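9/3/23

Scagliola, dark batch, continued

Back at the bench after the heat. The shop finally dropped to something a person can mix plaster in, so I pulled out the dark recipe again for the Kellard tabletop. Quick recap for anyone picking up this notebook cold: Kellard wants a round top in a near-black imitation marble with pale veins, made the old way (gypsum plaster, hide glue, dry pigment, a lot of kneading), and everything I made before summer came out either the gray of a wet sidewalk or so crumbly at the edges I could flick pieces off with a fingernail. The May boards are still on the rack if you want to see how bad. Please don't throw them out, I keep going back to them to compare.

Glue first. I soaked the pearls overnight in cold water and warmed them in the double pot. The glue controls how long I get before the dough goes off, and I've been too timid with it. A thin size gives me barely enough time to color one ball, never mind several. This time I went noticeably stronger and the dough stayed workable the whole time I was kneading, stacking and cutting. Lovely stuff, like bread dough that has been left in the fridge. The price is that it stays soft in the mold for ages and you have to keep your hands off it! I did not entirely keep my hands off it. There's a thumbprint in the corner of board C.

Pigment. The black from Brostlow is a completely different animal from the old jar. The old one was gritty and wanted to float, and you'd end up with freckles. The new one wets out right away if I make a paste with a splash of glue water and leave it to sit while I weigh the plaster. Two problems though. First, it is so strong that I overshot and got a flat, dead black on board A, with no depth at all, like a stove. Second, it gets on everything, including the phone, the kettle handle and the inside of my left ear (no idea).

What helped was giving up on black as the ground color. I made separate balls: one black with a bit of burnt umber, one mostly raw umber, one with a pinch of red oxide, and a small one with green earth and yellow ochre knocked back with black so it only looks green when it's next to the red. All of them dark. When they're sitting separately on the board you think there's no way anyone will tell them apart after polishing, and then you wet the cut face and there they are. Board B is the one to look at. I tore the balls into lumps rather than slicing them, rolled the lumps in dry pigment so they'd keep their edges, and packed them together by hand.

Notes on lump size, to stop me relearning it every year:

Walnut-sized lumps look like sausage. No.
Mixed sizes, some torn really small, look like stone.
If the lumps are too regular you can knock the block on the bench on its corner a few times and that helps some.
Don't over-press. Over-pressing smears the colors and you get mud.

Now the veins, where most of the day went. I've got three ways of doing them and I'm still arguing with myself.

The thread way: silk threads soaked in thin white plaster, laid across the dough, more dough on top, threads pulled out so they leave the plaster behind. Beautiful fine lines, very crisp. But they're so even. A vein done with thread looks drawn by somebody with a steady hand, and mine all end up running the same direction because that's the direction I pull. I tried crossing them on board D and got a tartan.

The pour way: break the dough into chunks, drizzle a runny white mix between the chunks, press back together. This gives the big wandering veins, the ones that go fat and thin and split into little tails. Much more natural, and much less under my control. The mix needs to be about like heavy cream. Thinner than that and it soaks into the dark and turns gray at the edges (board E, left half). Thicker and you get a blob with a line coming out of it.

The crack way: let the block stiff up, flex it slightly over the edge of the bench until it crazes, then rub white slip into the cracks. I was sure this would be a disaster. It's the best fine veining I've ever had, all those tiny broken cells. It also broke board F clean in half, so timing matters. Leathery is too soft and it just bends. Wait until it's cool and makes a dull knock, then go easy.

So what I want for the real top is one big poured vein off to one side, and the crack method over the rest. One star and a lot of quiet background. Every sample I've made with two or three big veins competing looks like kitchen flooring.
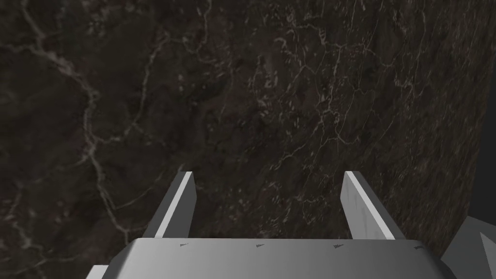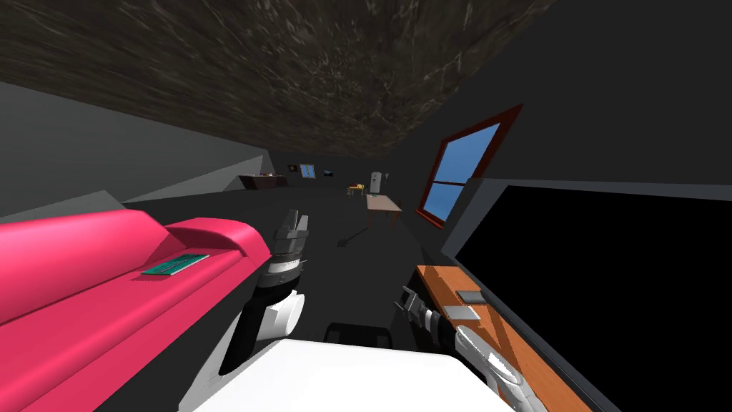 Renders. First one: dark stone with the thick white vein on the left and the hairlines toward the right. Second one: the room, streaky brown-gray ceiling and the window with the red-brown frame.

The vein color needs to come down too. My white was plaster with nothing in it, and against the umber ground it jumps out like chalk. On the last mix I added a speck of ochre and a smaller speck of black, stirred until I couldn't see either, and it went a soft off-white that sits back nicely. I'd use the clean white for a few spots in the fat vein only, put in last. Make up a jar of the tinted plaster dry so it matches from one day to the next. I've been doing it by eye and it shows.

Polishing. I took board B up through the stones while it was still the best of the lot, which was probably reckless. Sequence was coarse stone wet, fill, medium stone wet, fill, fine, fill, finer. The fill is a thin mix of the same color glue and plaster rubbed into the pinholes with the heel of the hand and scraped back. I keep wanting to skip a fill. Don't skip a fill! Every pinhole you leave behind shows up at the end as a bright dot, and on a dark ground they look like somebody sneezed flour on it.

Also I need to be stricter about letting the fill harden. I went back to the stone too early on the second round and dragged half of it out again, then had to do it over. The fan in the corner helps but it dries the face faster than the inside, and I don't love that. Turn it toward the wall next time and let the air just move around.

Drying time for the full top: I'm writing down 21 days before any oil goes on, and I'm going to hold myself to it. The May top got oiled early and bloomed, milky patches right through the middle, and no amount of rubbing shifted them. It's now the lid of the plaster bin. Very handsome bin.

Oil and wax: linseed cut with turps, thin, wiped on with a rag and wiped straight off, left a day, repeated. The color drops down as soon as the oil touches it, and the green earth comes up more than I'd like. Next batch halve the green. Then the wax, thin again. I put too much on the corner of B and it went sticky and picked up lint from my sweater. (Spread oily rags flat outside on the rail when you're done. Not in the bin, not in a ball, please, I found one last week.)

Size and weight. The mold for Kellard is 54 inches across, so it's not a thing I'm going to flip over by myself. It has to be built face down on the glass in a thin layer of the colored stuff, with burlap and plain casting plaster behind. I ran the numbers on doing the colored layer thicker and it's silly, all that pigment buried where you'd never see it. But too thin and I'll polish through to white in the low spots, and then I'm patching, and patches in scagliola always look like patches. I want a test on a bigger piece than these boards before I commit. There's that offcut of plate glass from the Nyanda job standing behind the door. It has a chip on one side but the middle is fine.

Cost side, briefly: quote to Kellard was $4,000 for the top without the base, and I've already burned a fair chunk of that in hours on samples. Fine. I'd do samples for the fun of it. But the pedestal people in Tinurach want a final weight before they'll price the base, so the test piece has a second job, I can weigh it and scale up.

Things I got wrong, listed so they stay wrong only once:

Mixed the umber ball last, by which time the glue had cooled and it set faster than the others. Warm the pot between balls.
Used the good bowl for black. It's the black bowl now.
Cut the block with the saw still gritty from B, and scratched C all the way across. Cheese wire next time.
Didn't write down the glue strength until after lunch. The figure taped to the pot is from memory, so treat it as a starting point and check it on a small ball.

To get: more pearls, burlap, another medium stone (ours is dished in the middle and rides over the edges), ochre. Ask Brostlow if the red oxide comes in a finer grind, it's still leaving specks.

Boards B and E are up on the windowsill drying, with spacers under them. Leave the spacers in. C can go on the rack with the others, thumbprint and all, and the two halves of F are in the tray by the sink, I want to try gluing them back together with the vein mix and see if the join passes for a vein.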